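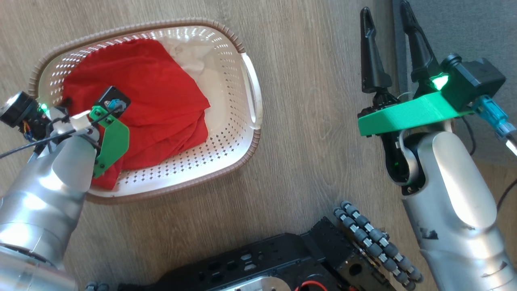 Equipment progress report to the Stockdale Fund

Reporting period: September to date
Submitted 6th January
Project: Tarness laundry handling, two-arm platform

Where we are

We're thrilled with how this period went. The two-arm platform is up and running on the wood floor area, and the team has moved from bench tests to real garments in a real basket. Both arms carry their own gripper and camera, and the green printed camera brackets we designed in-house are now fitted on each side. Printing them ourselves let us change the angle twice in one week without placing an order, and we'd like to keep working that way.

Clothing is hard! A red garment bunched up on top of a white cloth is a very different job from picking up a box, and we have learned a lot about which purchases matter. Grippers and cameras matter most. The arms have been the easy part.

Spending so far

We have used 62 percent of the equipment line. The two arms and the base came in on budget. Cabling did not: we underestimated connectors and spare leads, and moved money over from the shipping line to cover them (the change form went in with the last claim).

Printing material has cost us very little. One roll goes a long way with brackets this size, and we have 70 spare screws of the right length left over from the base assembly.

What we want to buy next

Spare gripper fingers. We have one set per arm and no backups. Jandano quotes a delivery time of 48 days, so we'd like to order now and have them on the shelf by spring.

Two replacement wrist cameras. Same model as the current ones, so that nothing needs to be recalibrated from scratch.

Better cable management on the arms. The base already has a proper cable chain and we love it. The leads higher up still run loose along the arms, and we want clips and sleeving for both sides. Estimated cost is $300 including shipping.

A second base. This is the big one, and we are not asking for it yet. Stidby has offered us a refurbished unit, but we want to see the service records before we put a number in front of you.

Schedule

We are two weeks behind on the folding trials and on time with everything else. The delay came from waiting on connectors. Basket pickup trials carry on through this period with mixed fabrics, and we plan to add towels and socks next.

Decision needed

Please confirm that the remaining shipping money can be moved to spare parts. If that's fine with you, the finger order goes out the same day.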